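From: Leen Mansour
To: ward-campaign list
Date: February 15, 2018
Subject: Re: leaflet wording, Kulleo ward

Wilma, all,

Quick one, am between meetings so excuse typos. Comments under yours.

Wilma De Bruijn wrote:
> The draft says our candidate "opposed the bus cuts from the start". Did
> she? I have her abstaining in January. Peeters' lot will be on to that
> within the hour. Also can we please decide whether we're printing 2 sides
> or one, Ruan needs to tell the printer.

You're right about January. She abstained on the first motion, then voted against at the full council. So "from the start" has to go. Suggest "voted against the bus cuts" and leave it there. It's true and it's shorter.

Two sides. Second side is the Vasero Road crossing plus the polling station list. Ruan, can you ring them today? They wanted the file by 6 and I dont think they'll wait for us again.

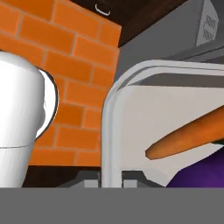 On the radio debate: Ilham has heard back and it's seven minutes each, no opening statements, then calls from listeners. Peeters has accepted. Gondovow Residents haven't replied yet but I'd expect them to. We need someone to sit down with her beforehand on the council tax question, she was shaky on it at the church hall. Arnout, you're best on the figures, could you?

Canvassing. Still 40 doors short on the Kulleo estate, mostly the flats at the top end. Evenings only, people are at work. Please put the returns in the shared sheet and not in emails to me, I've lost two lots already.

Wilma, will you send teh corrected text round once you've changed that line? Don't need to see it again myself.

Must run,
Leen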